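Search this site Enter keywords Search

Elusach Opens Orders for Two-Arm Tabletop Kit

Service plan and loan program to be offered through the Wisidmont office

WISIDMONT. Elusach has opened orders for the Taltley, a two-arm tabletop robot kit intended for teaching laboratories, small research groups and company training rooms. The kit is sold with a service plan and may also be taken on loan for a fixed term. Deliveries to customers in the region are scheduled to begin in August.

The Taltley consists of two arms, two parallel grippers, a control unit, a head-height camera mount and the software needed to record and replay tasks. It is supplied without a table. Customers are asked to provide a flat work surface of ordinary desk height, a grounded outlet and a chair for the operator. The company states that the kit can be set up in a normal classroom or office and that no changes to the building are needed.

According to the product notice, the kit was prepared in response to requests from schools and training centers that had found industrial arms too large for their rooms and hobby arms too light for daily use. Each of the two arms can be run alone, and a customer with only one student group may leave the second arm parked. Most of the exercises in the course book, however, call for both.

The course book contains 31 exercises. The first five cover start-up, homing, the stop button, gripper opening and closing, and safe shutdown. Later exercises ask students to pick up light objects, pass them from one gripper to the other, place them in a container and sort them by type. A final group deals with recording a task several times and checking the recordings for errors before they are used to train a control program.

Elusach recommends that beginners work with household items and toy food. Such objects are cheap to replace, differ widely in shape and do little harm when dropped. Round fruits test whether a gripper closes on the widest point. Curved fruits can be approached from more than one side, and students are asked to write down which approach they chose and why. Cups and mugs bring in the question of handles and rims.
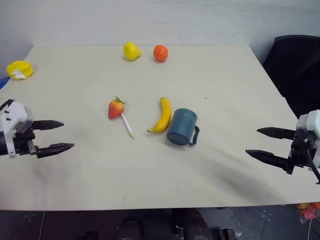
The arrangement of objects is left to the instructor. The course book advises against neat rows with wide gaps in every session, on the grounds that a program trained on tidy tables will do poorly on untidy ones. Objects may be placed close together or near the wall, and some may be set at the far side of the work surface, where the arms must stretch. Instructors are asked to change the arrangement between recordings and to keep a written note of each change.

The grippers are the part of the kit most likely to need attention. Fingers may be removed with the hand tool provided, and a spare pair is packed with every order. The company asks that customers use only the listed fingers during the warranty period. Customers who wish to fit fingers of their own design may do so after sending a short form to the service desk, which will confirm whether the added weight is within limits.

Three levels of service will be available. The basic level includes software updates and written support on working days. The standard level adds a yearly inspection at the customer's site, replacement of worn cables and a check of both grippers. The full level adds a loan arm in the event of a failure. Under this level, a replacement arm is to leave the Wisidmont office on the next working day after a fault is confirmed.

Repairs under the first two levels will be carried out at the workshop in Ham. Customers are responsible for packing the arm in its original case. Those who no longer have the case may request one from the service desk, and a deposit will be charged until it is returned. The workshop will send a written estimate before any repair that falls outside the warranty, and no work will be started without the customer's approval.

The loan program is intended for schools and training centers that wish to try the kit before placing an order. A loan runs for 40 days and includes both arms, the course book and remote help with setup. At the end of the period the customer may return the kit, extend the loan once or buy the same unit at a reduced price. The first round of loans is limited to 50 kits. Applications will be considered in the order received, with one kit allowed for each site.

Applicants must name a responsible adult who will be present whenever the arms are powered. They must also confirm that the work area can be kept clear of people who are not taking part in the exercise. The kit is not approved for use by children without supervision, and it may not be used near open water, with hot liquids or with sharp tools. The speed limit set at the factory can be lowered by the instructor but cannot be raised.

Cable placement is covered in a separate section of the setup guide. Cables should be given enough slack for the full reach of each arm and should be kept away from the space between the grippers. Supplies and spare objects may be stored under the table, provided that they do not block the equipment or the operator's feet. A printed card with the same instructions is included for display in the room.

Recordings made with the kit are stored on the control unit and remain the property of the customer. No recording is sent to the company unless the customer chooses to attach one to a service request. Schools are reminded to follow their own rules on cameras in classrooms. The head-height mount should be pointed at the work surface, and the setup software will ask the operator to confirm the view before the first recording of each session.

The control software will be provided in English at launch. It runs on the supplied control unit and may be viewed from a second screen by students who are waiting for a turn. Updates will be offered during school breaks where possible, so that a class does not have to change versions in the middle of a term. Customers who need to remain on an older version may do so and will continue to receive safety corrections.

An open session for prospective customers will be held on Thursday at the Wisidmont office. Staff will present the kit, answer questions on the service plan and accept loan applications in person. Visitors will be able to operate one arm under supervision. Registration is required, and places will be confirmed in writing. Organizations unable to attend may ask for the session notes and the price list.

Existing customers of Elusach who hold a service contract for an earlier single-arm kit may transfer the remaining months to a Taltley order. Transfer requests should state the serial number of the earlier kit and the service level now held. Earlier kits will continue to be repaired at Ham for as long as parts remain in stock.

Orders, loan applications and transfer requests are being accepted by the service desk at Wisidmont during normal office hours.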